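Margit Kozma has sold plastic vegetables for long enough to have stopped laughing at the jokes. She supplies pretend groceries for training rooms, stage sets and the occasional furniture showroom, and the produce stand at Pallthorpe is her work from the panels up.

"People ask if it's organic," she says. "Every one of them thinks they're the first."

The Pallthorpe stand took 45 crates to deliver and the better part of March to get right. The cabinet came from Tollard, a joinery shop she has used for years and complains about with real affection. The slope was her idea. Flat displays, in her view, make a vegetable look as if it has given up.

I asked how she decides what goes next to what.

"Color first. You put green, then something loud, then green again. A real grocer worries about what sells and what rots. I've got neither problem, so I have no excuse."

The loud thing, in this case, is the carrots. 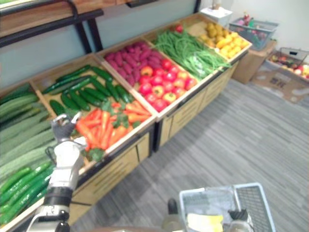 Carrots, tomatoes and purple sweet potatoes on the slanted wooden stand at Pallthorpe.

Kozma is proud of the carrots, tops especially. She is less forgiving about the yellow fruits in the far corner. I took them for mangoes. Her colleague Dezső Kun, who had wandered over with a coffee, took them for potatoes.

"They're whatever you need them to be," she said, and moved us along.

The tomatoes went better. Several have orange or yellowish patches, and she won't hear of having them all red. "A perfect tomato looks like a toy. A slightly bad tomato looks like lunch."

And the beans?

"Don't talk to me about the beans." She ordered 200 of them, and when they arrived she spent an afternoon laying them out in straight rows. Then she stepped back, hated it, and messed them up by hand. The messing up took longer. "Dezső said he could have done that in a minute. So I let him try, and it looked like a salad."

A red apple sits at the top of the bean box. I pointed it out, expecting a theory of accent color.

"It's an apple," said Kozma.

Her next job is a bakery counter, with 5 kinds of bread and no slope. She has already started arguing with Tollard about the shelves.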